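Re: [hands] five-finger vs. two-finger for bottles

> We're sticking with the Prarngate two-finger. Has anyone tried the
> Zistell hands on a full bottle?

Yep, both arms, this week! I'm running them off the Quispe controller.
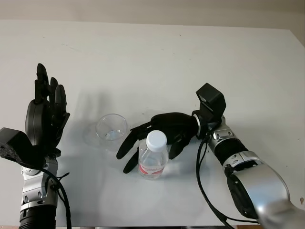 Right hand going in for the bottle, cup in the middle

Grip force is still my big question – I've got 8 presets and only like 2 of them. The label is where I want the fingers, and they're wrapped right over it with the bottle up off the table, so I'm leaving the approach height alone.
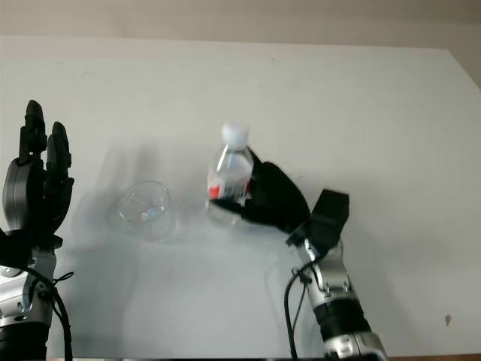
Cable routing next. I'd love a shorter set, as the ones by the right forearm curve all the way down. What length are you using?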